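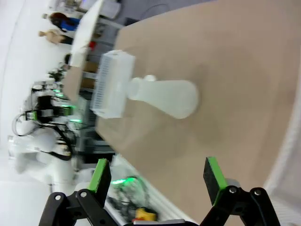
Our bench arms at Sollville got a written set of local rules this week, and a few people have asked what is in it, so I'll go through the parts that might be of use elsewhere. Scope first: small arms, two-finger grippers, plastic labware, people in the same room. We wrote it by walking up to a bench and asking what a new starter would need to be told. Take a white rack with a flask on its side, neck right up against the face of the rack. The gripper comes in with its fingers open. Which item is the target, and what is the other one allowed to do when it gets touched? The old sheet had no answer.

Rule 1. The target is named before the arm moves. Named means written in the run log, by item, not "the thing on the left". Left changes when you look through the wrist camera, which on ours is turned well away from level.

Rule 2. Items in contact count as one obstacle until they have been separated. If you want the flask and it is leaning on the rack, the plan has to cover both. Either approach from the free side or move the pair apart as its own logged step.

Rule 3. A flask on its side is treated as able to roll. No exceptions for frosted plastic, short necks or "it was fine last time". Approach direction is chosen so that a nudge sends it towards the middle of the table.

We argued for a while over a keep-out strip along the table edge. Illia Nazarenko wanted 50 mm, I wanted less. We went with 50. It costs some bench space and saves a lot of discussion.

Rule 4. Finger pads are inspected before the first run and after any drop. Look at the flat faces and at the edges. A pad that has started to lift at one corner will still close on a rack and pass a quick test, then let go of anything round.

Pivot pins and bolt heads on the linkage: check by eye daily, by hand monthly, power off. The monthly check is signed. We found in February that "checked" had meant three different things to three different people.

Rule 5. The stop button stays reachable from where the operator stands. Nothing is hung on it, taped to it or parked in front of it. Cables near it are dressed so a sleeve can't catch them on the way.

Question from Stefaniia Demchenko, quoted with permission: "Does the rule cover people who are in the room but not on the run?" Yes. Anyone within reach of an arm is on the run as far as the rules are concerned – they get told before power goes on, and they can call a stop without giving a reason.

Second part of her question was about neighbouring arms. Status lights tell you the state of that arm only. Green on the next bench says nothing about yours. We had to write that down after the visit to Collumcombe, where the lights use a different colour scheme altogether.

Rule 6. Cables on the floor. Either routed along the wall or under a cover. A loop left behind a table is logged as a defect, same form as a worn pad. People grumble about this one the most.

What we left out: speed limits per item. The draft had a table with 18 rows and it was out of date before it was printed. There are now 2 speeds, one for approach and one for everything else, and approach is the slow one.

Also left out: anything on glass. Tollunwood handle glass and have their own document. I would not stretch ours to cover it.

Version on the wall is dated 4 November 2023. If yours has no date on it, it's the Stasiv draft – please bin it, the numbering is different and Rule 3 is missing.

Comments on the edge strip still welcome. Send measurements with them.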